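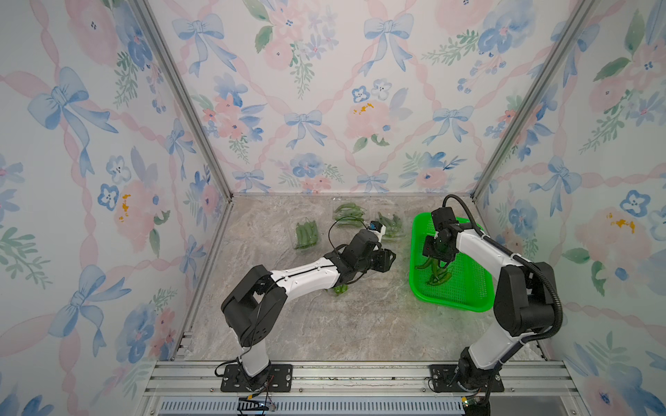
4. Lining the side and back panels

The Ganddale lining is supplied as one roll of patterned wallpaper and covers three panels: left, back and right. Fit it after the corner posts are upright and before the floor sheet goes in.

4.1 Wipe each panel with a dry cloth. Remove dust from the post slots.

4.2 Unroll the paper face down and leave it flat for 20 minutes.

4.3 Cut three lengths. Allow 8 mm extra at the top and bottom of each.

4.4 Start with the back panel. Align one diagonal ribbon of the print with the top corner and tack the upper edge only.

4.5 Check that the bows hang with their tails down. Do not use the peonies as a guide.

4.6 Smooth from the center outward with a felt pad, then press the edges in behind the posts.

4.7 Repeat for the left and right panels.

Note: The print does not have to match across a corner. The posts cover the join.

Caution: Do not trim against the marble-pattern floor sheet. A blade will mark it.

5. Fitting the floor sheet

5.1 Slide the sheet in from the front until it meets the back panel.

5.2 Lower the front edge behind the rail. Do not force it.

5.3 Keep the slotted grille below the rail clear of paper offcuts.

Spare rolls: order part Wirnel 2000.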